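wrist cam policy loses the bowl, tuning question

gripfog
Policy picks fine off the overhead cam. Wrist cam only and it wanders. Trained on 192 demos, Ratanaporn stack, control loop is stock. Stills from the wrist:
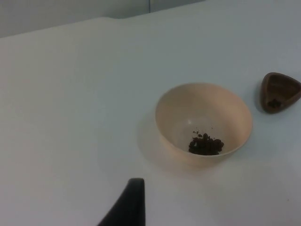
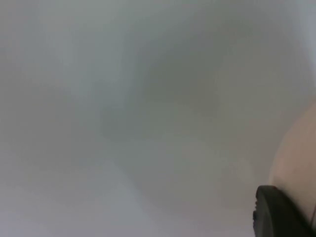
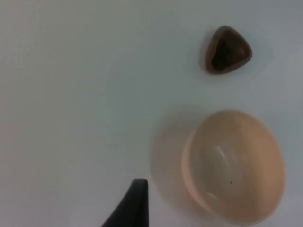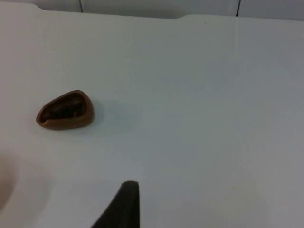
Anyone running wrist only on the Erton planner? Do I need more history frames? Using 3 now.

mslope
more history. 3 is nothing. when the view goes all gray the net has no clue where it is

pallet_jack
Disagree. Long history = it copies its own last action and stalls. Had that for all of June. Feed it joint state and keep 3.

mslope
joint state wont tell it where the bowl is tho

pallet_jack
Doesnt need to, just enough to back off till the bowl is in view again. Then replan.

gripfog
Joint state is in already. Not normalized, now that i look. ugh

tinbeak
lol there you go. Also check the Prudetti logger, mine was stamping wrist images 23 ms late and teh planner never complained

gripfog
Checking stamps tonight, retrain Thursday w/ joint state fixed. Leaving history alone for now, sorry mslope

mslope
fine but try 8 after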